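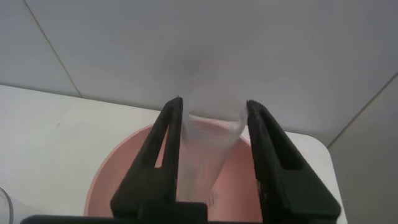

How does a robot learn to pour? It gets shown, again and again, by a person who already knows how. Each showing is saved as a short recording of what the robot's camera saw and how its joints moved, and a learning system studies the pile until it can make a fair guess at what comes next.

The pile at Randen is getting tall. The lab set out to gather 1,000 recordings of simple bench chores: pick up a tube, move it, pour it, put it back. I spent an afternoon there in June and came away with sore wrists and a new respect for anybody who can pick up a plastic cup by remote control without crushing it.

Seul-gi Bae runs the sessions. She steers the arm with a pair of hand grips, and she talks to it under her breath the whole time. "Slow, slow, okay, now close," she'll murmur, and the fingers close. Then she tags the take, resets the bench and goes again. On a good day she keeps the same rhythm for hours (there's a playlist, and it's loud).

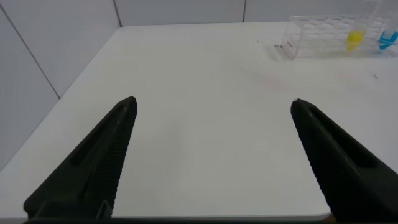
Resetting is the part I'd never thought about, and it may be my favorite. Every recording needs a starting point, and if the starting points are all alike, the system learns one very narrow trick. So Bae shifts things between takes, a little to the left, a little farther back. A clear rack pushed way up into the corner of the camera's view, with a bit of yellow glowing through the plastic, makes a far harder opening than one parked between the fingertips. Clear plastic is tough for a vision system anyway, and colored contents give it something to hold on to. Bae loves the awkward starts. She says the easy ones teach the system to be lazy.

Chenxi Zhong, at the next desk, watches the recordings afterward and decides what stays. He keeps more of the clumsy ones than I expected! A take where the fingers miss, back off and try again can be worth a lot, he told me, as long as the person steering recovers cleanly. What he throws out is dithering, where the arm hangs in the air while somebody makes up their mind. The system will copy that too, and then you have a robot that hesitates for no reason at all. 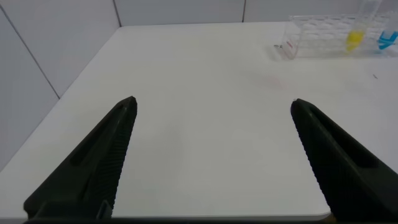
Learning on the bench

The software that ties it together is called Trivero, and it was written down the hall. It lines up the camera pictures with the motion of the arm, so that each instant of video has a matching position for every joint. When the two drift apart, even slightly, the take is useless. Zhong showed me one where the fingers seemed to close on a tube before they reached it. We watched it 4 times and laughed every time.

Then Bae handed me the grips. My first 2 tries were deleted on the spot, and fairly so. Judging depth is the hard part, and a tube with liquid in it makes you very aware of your elbows.

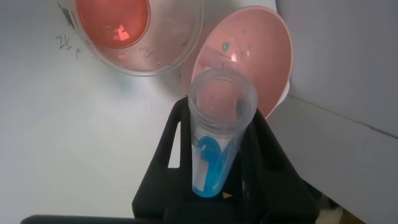
By the third try I had stopped watching my own hands and was looking only at the camera view, the same one the system learns from. Bae nodded at that. If you steer by peeking around the screen, she explained, you're using information the robot will never have, and your recording quietly asks it to do something impossible.

My take was kept. It's in there now under a file number, one small lesson in a very large stack, and I'm absurdly proud of it. The next round of training starts once the stack is full, and Bae already has her list of awkward starts for the one after that.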